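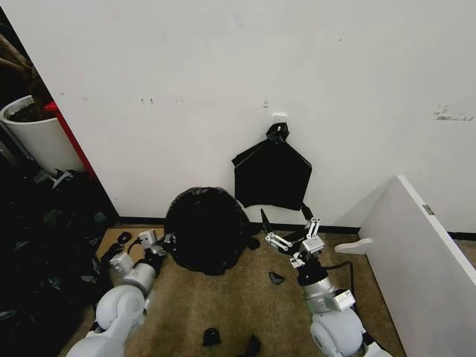
Bin liners on a wall hook. Quick one, takes 2 minutes once the hook's up. I got sick of digging under the sink for a fresh bag, so now one hangs on the wall above the bin. Twist the top of the bag, knot it, loop the knot over a small white hook like mine — keep the bottom edge just clear of the floor. Pick up any black scraps on the carpet when you're done, they get everywhere.

Hook first though. Wipe the wall, let it dry, press hard for 15 seconds. Mine's nothing fancy, any brand is fine.

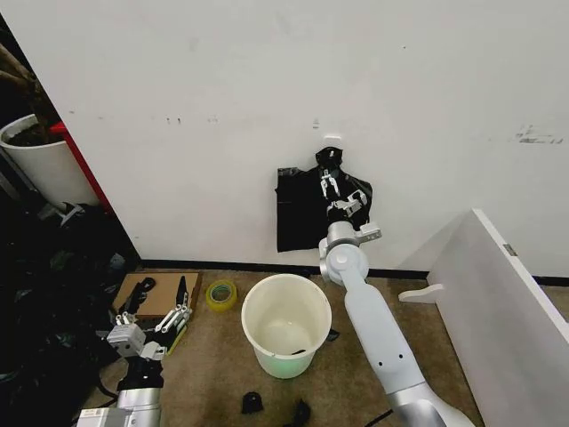
Dont hang more than one bag per hook, the knots get too fat and slide off. Rubbish day: lift the old liner out, unhook the new one, undo the knot, in it goes. Then hang teh next.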